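MATERIALS & EVERYDAY PLASTICS
Notes, session 5: Thermoforming, trays, lids, packaging
Instructor: Natália Hrnčiar. Typed up fast, tell me if something's off.

Before we start: hand in the melt flow worksheet if you still have it. Room change for lab, same hallway, second door.

Today = thin sheet plastics. Where the shapes come from, why the corners fail, why everyone gets shrinkage wrong on the homework.
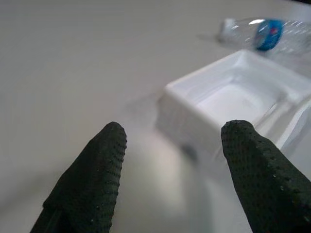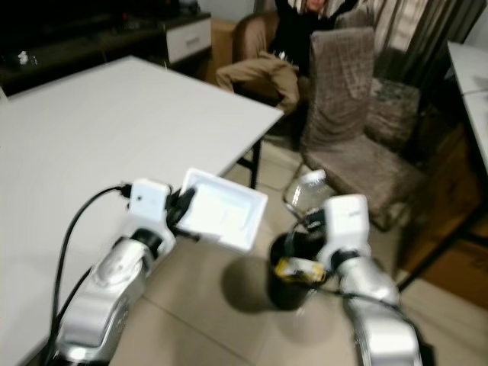 Recap from last time
Thermoplastic = softens with heat, sets on cooling, can do it again (not forever, chains get shorter each time). Thermoset = one shot. Everything today is thermoplastic.
Amorphous vs semi-crystalline. Amorphous (PS, PETG) softens over a wide range, forgiving. Semi-crystalline (PP, HDPE) goes from too stiff to too runny in a narrow window. This is why PP sheet has a bad reputation in small shops.

The process, short version
Clamp sheet. Heat it. Sheet sags. Bring mold up or pull sheet down. Vacuum on. Cool. Release. Trim.
That's it, rest of the lecture is what goes wrong in each step.

Heating
Radiant heaters, usually ceramic or quartz. Surface heats first, the core lags behind. Plastic is a poor conductor, so turning up the heater does not get you a faster core, gets you a scorched skin. Thick sheet: heat both sides, lower power, wait.
Sag is your thermometer if you don't have one. Even, shallow sag = ok. Sag on one side = cold spot or a draft. Check the draft first!! Last May we lost a whole lab to an open window.

Male vs female molds
Male (plug): sheet drapes over. Thick on top, thin at the base.
Female (cavity): sheet gets pulled in. Thick rim, thin bottom corners.
Know this cold. It's on the exam every year and people swap them.

Draw ratio
Areal draw ratio = surface area of formed part / area of sheet available to form it. Average thickness after = starting thickness / draw ratio.
Worked on the board: sheet 1,000 microns, draw ratio 2.5. Average wall 400 microns. But AVERAGE. Corners can be well under half of that. Pick sheet from the corner, not from the average.
If the corner has to be 200 microns and your test part came out at 100 there, doubling the sheet is a decent first guess and an expensive one. Try a bigger corner radius before you buy anything. Or plug assist, see below.

Plug assist
A shaped block pushes the sheet partway into the cavity before vacuum. Moves material down to the bottom. Plug material matters, cold metal chills the sheet where it touches and leaves a mark. Syntactic foam or wood with felt works. Speed matters too, too slow and the sheet freezes on the plug.

Draft angle
Female molds: couple of degrees is plenty, part shrinks away from the wall.
Male molds: more, part shrinks ONTO the mold. Textured mold, add more again. Skip this and you'll be prying parts off with a putty knife, and then there's a scratch in the mold, and then there's a scratch in every part.

Shrinkage
Amorphous is small, under one percent for the ones we use. PP is higher and depends on cooling rate, so same mold, diffrent day, different part. Measure parts after they've sat overnight. Mold gets made oversize. OVERsize. Several of you went the other way on the homework.

Case: the Fliltholm lid
From Miroslava Machala's guest talk, she ran the line at Drinia. Order was 4,000 lids, PP, snap fit over a tub. First trials fit fine off the press. Next morning too tight, wouldn't seat. Nothing changed in the mold, they'd measured warm parts. Fix was a slower cooling fan, longer cycle (14 seconds) and a remeasure the day after. Cost them output, but the lids fit.
Think about: what would you lose by switching to PS? Hint, hinge and snap. PS is brittle, cracks at the snap bead.

Webbing
Folds of extra plastic between tall features or at outside corners of a male mold. Causes: sheet too hot, too much sheet, features too close together. Fixes: less heat, smaller clamp frame, catch blocks near the corner. Rule of thumb, keep features at least as far apart as they are tall.

Trim and scrap
Clamp edge always gets cut off. Regrind goes back into sheet, clean and single-material only. PETG in with PET is a mess in the dryer, it clumps.

Reading: Hrnčiar course pack, forming chapter. Skip the Ernavix data sheets, those are for week 7.

Homework
Find one thermoformed thing at home. Sketch a section through it. Male or female mold? Mark where you expect the thinnest spot, then cut it and mesure. Bring the pieces, calipers are in the lab. Don't use anything that had raw meat in it please.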